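Asanka Chowdhury
Gripper thread, continued from the last one. I have moved the bench into the shared workshop at Iltcombe, so now I have more space and also more people who ask me what I am doing. I will write everything here and then I can send them the link.

For new readers: this is a two-finger gripper that I hold in my hand. I move it myself, the camera sees what the fingers do, and later the arm should learn from it. The arm is still in pieces at home. First the hand must be good.

The housing is printed in black, version 5 of the drawing. Version 2 was the one that broke at the linkage when I closed it on a door handle. I do not want to talk about version 2.

For the brackets I changed to brass inserts. Before, I was driving the screws directly into the plastic, and after I opened and closed it many times the thread was gone. With inserts I can take the finger off and put it back as often as I like. Please put them in slowly, with the iron not too hot. I ruined one bracket by being impatient.

Now the part that gives me the most work: the pads. I tried silicone, I tried bicycle tube, I tried the rubber feet from an old printer. Silicone grips very well but it does not want to let go. The bicycle tube leaves black marks on everything. So I came to felt, glued on the inner face of each finger.

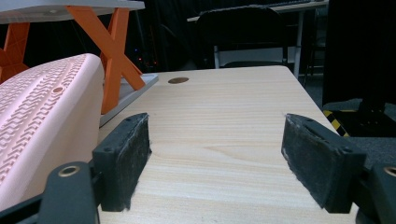
Fingers open, felt pads on both sides. They are getting fuzzy already.

You can judge the wear yourself. I think the bottom edge suffers first, because when I reach down to a flat thing, this edge arrives before the rest of the pad. I did not think of this when I cut the felt. Maybe a small chamfer in the next ones.

Rathnayake (he has the bench near the door) told me to sew the edge like a blanket. I laughed, but then at night I was thinking about it and it is not a stupid idea. My sewing is bad. If somebody from the Ponbridge group reads this and can sew felt of this thickness, please write to me.

Someone asked in the replies which glue. Contact glue, thin layer on both faces, wait 15 minutes, then press. If you press too early it slides and you get a crooked pad. I have made crooked pads, they work, but they are ugly and they twist the object a little when you close.

About the objects. At the beginning I used wooden blocks, as everybody does. A block is too kind. It has flat sides, it does not bend, it is the same from every direction. I was very proud of my gripper with the blocks -- and then I tried a sponge and was less proud.

So now I use slide sandals. They are soft, they have a strap, the sole has a pattern and the top is smooth. If you take one by the edge it hangs down differently than if you take it by the heel. My sister said I should buy new ones and not use hers, so I bought new ones.

The task is very simple to say: take the sandal, put it in its place, next to the other one, same direction. For a person this is nothing. I do it every evening without looking. With two fingers you must decide where to take it, and if you decide badly you cannot turn it afterwards.

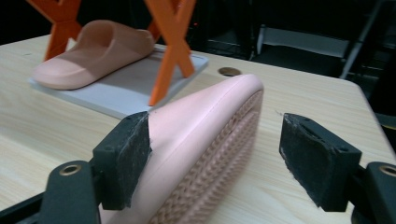 My first habit was to come with both fingers at the same speed, as in the drawing. With soft things I now prefer to let one pad find the object, and then I close the other one. Less pushing around on the table. I don't know yet if the arm will like this method, its control is more simple than my hand.

I write a small note after each try, in a paper notebook. Only three words usually: where I took it, how it ended. The program which sorts the recordings is called Patus. It is mine, it is not pretty, and it crashes if the name of the file has a space in it. When it is less shameful I will share it.

To the person who asked if the sandals are not too light for a real test: yes, they are light. But the weight was never my problem. The problem is that they are soft and the pad is on a surface that is not flat.

Next things to do: cut 8 new pads so that I have spares, try the chamfer on two of them, and check the play in the right linkage. It makes a click when I open it fully and I don't like this click.

The drawings of version 5 will come in September, when I have cleaned them. Please don't ask for version 4, it has a wrong hole.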